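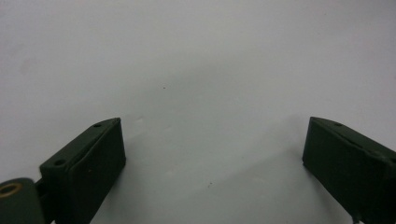 Zedness: frequently asked questions, and a few we wish were asked more

Last revised August 1, 2021. Maintained by Perrine Jacquet. If you came from the Skadov forum looking for the download page, it's linked in the sidebar.

What does Zedness do?

It takes recordings of somebody doing a job with a hand-held gripper, lines up the video with the finger opening and the tool's position, throws out what can't be used, and trains a control policy from the rest. Sokbridge is the part that then runs the policy on an arm. People mix the two up all the time. If your arm jerks, that's Sokbridge. If your arm moves smoothly to the wrong place, that's us.

Is it going to replace my planner?

I doubt it. If you have a working planner and a decent model of your cell, keep both. A learned policy is worth trying when the objects are a pain to model and the motions are easy for a person to show. That covers less ground than the conference talks would have you think.

Why do you ask for recordings with nothing between the fingers?

We use them for the width check. The software looks at the fingers at full opening and compares what it sees with what the log says. If the two disagree, every grasp you record afterward will be labeled wrong, and the training code will happily learn from it anyway. A plain, light surface makes this check easier. A busy one makes the finger outline wander, and then you get a calibration file that looks fine and isn't.

Please don't skip it. Version 2 let you skip it, and I spent most of May answering mail from people who had.

Does lighting matter?

Yes, more than we used to say in the manual. Soft shadows from the fingers move with the tool, and the policy can pick up on the shadow instead of the object. We have a test for this (shadow_swap in the tools folder) that shifts the brightness between the fingers and reports how much the predicted motion changes. Run it before you believe your own results. Chevalier, our older perception module, fails it badly and is only kept around for people with old logs.

How many demonstrations do I need?

Nobody can give you a number without seeing your task, and you should be suspicious of anyone who does. For what it's worth, our capsule task has 988 recordings and I still wouldn't leave it running over lunch. Killian Maillard thinks we'd have done as well with half of them if they had been more varied. He may be right. We haven't run it.

Why coffee capsules?

They're light, they roll, the foil lids shine, and the cup body tapers, so a sloppy grasp tends to slide. They also come in different colors, which is handy for finding out whether the policy has learned "capsule" or merely "brown thing." Ours had learned "brown thing" for quite a while. The success rate looked great until we changed the mix.

Clear containers are a separate headache. Depth sensing is poor on them and the walls hardly show up in color video, so the policy has to learn where the edge is from how people steer around it. Sometimes it does. I would not call that understanding the container, whatever the demo captions say.

Can it deal with glare?

Partly. Random brightness patches during training help a little. They don't bring back printing that the glare has covered, and if your task depends on reading a lid, use a proper reader with proper lights and leave us out of it. For picking a capsule up by its sides, the glare is mostly harmless.
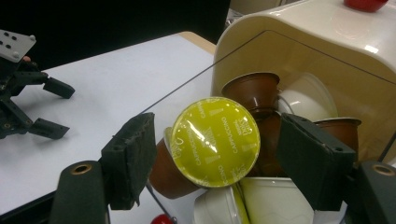
In-ho Kwon wrote in to say that this answer is still too generous. Glare did no damage in his tests as long as the lid faced the same way each time, but once the lids were turned at random his policy started aiming for the bright spot, and he'd like the word "mostly" removed. I've left it in for now and linked his logs next to it so you can judge.

Can I record with two grippers at once?

You can. Each one gets its own stream, and the streams are matched by clock. The weak point is the clock. Anything over 34 milliseconds of drift gets rejected, and the error message is unhelpful (ticket open, no promises). Check both clocks before a long session.

What does the "confidence" number mean?

Very little. It measures how closely 4 copies of the network agree with each other, and they can all agree on something silly. Don't wire it to a safety stop. Use a real one.

Does a policy trained on one gripper work on another?

If the fingers have the same shape and the camera sits in the same spot, often. If you've changed the pads, record some new data and retrain. Nadège Caron has a branch that claims to handle different pads without retraining. I haven't managed to get the same results from it, and neither has Gaspard Bodin, so it stays out of the main release.

Where do I report a bug?

On the tracker, with the log attached. A clip of the arm missing the object, sent without a log, will be closed.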